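## Section 8: Setting Up the Shared Family Calendar

The shared calendar shows every caregiver the same schedule of visits, school pickups, appointments and respite days. Set it up after you have finished the household profile in Section 2. One adult in the home must be the account holder. Other adults join by invitation.

Have the following ready before you start:

- your Dremurton household number
- the email address of each adult who will use the calendar
- the visit plan for each child, if there is one

### Creating the calendar

1. Sign in at the Dremurton home screen and select **Household**.
2. Select **Calendar**, then **New shared calendar**.
3. Enter a name. Use your household name or a plain word such as "Home." Do not put a child's full name in this field. It appears in email subject lines.
4. Choose a start day for the week. Most families with weekend visits choose Saturday, so that both days of a visit show side by side.
5. Select **Save**. The calendar opens with no entries.

**Note:** If you used the older Sadier planner, your entries do not carry over by themselves. See "Importing from Sadier" in Section 9.

### Adding adults

1. From the calendar, select **People**, then **Invite**.
2. Type the email address and pick a role:
 - **Parent** can add, change and remove any entry.
 - **Helper** can see all entries and add their own.
 - **Viewer** can see only the entries you mark as shared.
3. Select **Send**. The invitation is good for nine days.
4. When the person accepts, their name turns from gray to black in the list.

**Caution:** A birth parent or relative who takes part in visits should be added as a Viewer unless your caseworker has agreed to something else in writing. Helpers can see medical and school entries.

### Adding visits and handovers

1. Select the day, then **Add entry**.
2. Under **Type**, choose **Visit**.
3. Enter the start time, end time and place. Include the return trip if you are the driver.
4. Open **Going along** and list what travels with the child. Medication, glasses and comfort items each have their own line.
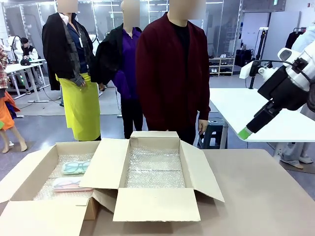
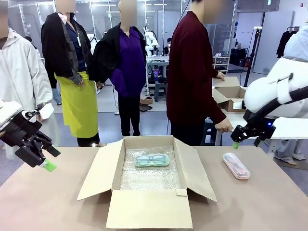
5. Set a reminder. The default is the evening before at 8 p.m.
6. Assign one adult to the handover. Two adults can be listed, but only the first gets the reminder.
7. Select **Save**.

Repeating visits can be entered once. Select **Repeat**, choose the pattern, and enter an end date even if you expect the plan to continue. Visit plans are often revised at review, and open-ended entries have to be removed one at a time.

### Marking time for the two of you

The calendar has an entry type called **Couple time**. It works like any other entry, except that a Helper who tries to book over it gets a warning first.

1. Select **Add entry**, then **Couple time**.
2. Pick a length. One hour is the shortest the calendar will accept.
3. Turn on **Request cover** if you need a sitter. Helpers on your list get a message and can accept from their phones.

**Note:** In homes with a foster placement, check your agency's rules on who may provide cover. The Siriwan and Etholm editions ask you to confirm this each time.

### If something goes wrong

- **Code 431 on saving:** the entry overlaps one that is locked. Open the locked entry, change its time, and save again.
- **Invitation not received:** check the spelling of the address, then select **Resend**. Sending again cancels the first link.
- **Entries show an hour off:** set the same time zone under **Settings** on each adult's phone.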